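Accueil | Sommaire | Chapitre précédent | Chapitre suivant | Index

Chapitre 7
Le temps domestique : que mesurent vraiment les enquêtes ?

On lit partout que les ménages consacrent tant de minutes par jour à la cuisine, tant à la vaisselle, tant au linge. Ces durées circulent de rapport en article, perdent leurs notes de bas de page en chemin et finissent dans les discours avec l'assurance d'une température relevée au thermomètre. L'étudiant qui ouvre ce chapitre est invité à s'en méfier dès maintenant.

Prenons l'enquête de Canach, souvent citée dans les manuels. Elle repose sur 207 carnets remplis par les répondants eux-mêmes, par tranches de dix minutes, pendant deux journées. Une activité principale par tranche, une activité secondaire facultative. Or que note-t-on lorsqu'on coupe un fruit en écoutant un enfant réciter sa leçon ? La plupart des carnets indiquent « cuisine ». Quelques-uns indiquent « enfants ». Le geste est le même, la statistique diffère.

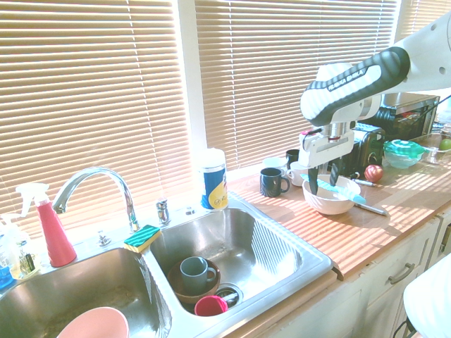

Yatziri Salinas, qui a repris le codage de ces carnets, a trouvé un désaccord entre codeurs bien plus large que ne l'admettait le rapport initial. Préparer un repas, est-ce aussi sortir les ustensiles, choisir la recette, regretter de n'avoir plus d'oignons ? Le rapport tranche en une ligne, sans argument. On voudrait savoir qui a décidé, et sur quelle base.

Le second problème tient à la mémoire. Beaucoup de répondants remplissent leur carnet le soir, d'un seul trait. Ils y reconstituent une journée plausible, avec des repas à l'heure et des tâches bien séparées. Les interruptions disparaissent. Les petites besognes aussi, surtout celles qu'on laisse en plan pour les reprendre plus tard, et dont il est difficile de dire quand elles commencent.
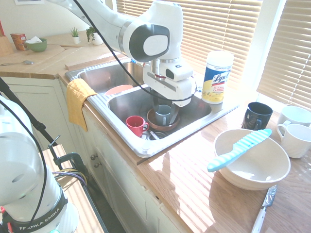 Jytte Hafstein a proposé de remplacer le carnet par des appels à heure aléatoire : on téléphone, on demande ce que la personne est en train de faire, on raccroche. L'essai mené à Etthorpe a séduit. Il est permis de rester réservé. Celui qui pétrit une pâte ne décroche pas, celui qui regarde la télévision décroche volontiers, et l'échantillon penche du côté des mains libres. Sur les 100 foyers sollicités, les auteurs ne disent pas combien ont cessé de répondre avant la fin.

Faut-il pour autant jeter ces données ? Le lecteur pressé serait tenté de le faire, et il aurait tort. Une erreur constante d'une vague à l'autre n'interdit pas de comparer les vagues. Encore faut-il établir qu'elle est constante, ce que les auteurs supposent plus souvent qu'ils ne le vérifient.

La section 7.1 revient sur la construction des catégories. La section 7.2 traite des activités simultanées, et la section 7.3 compare carnets et appels à partir des données d'Etthorpe.

Dans la même partie
Chapitre 5 : Les budgets familiaux et leurs silences
Chapitre 6 : Interroger un ménage, interroger une personne
Chapitre 8 : Le prix fictif du travail gratuit
Annexe : Grille de codage de Canach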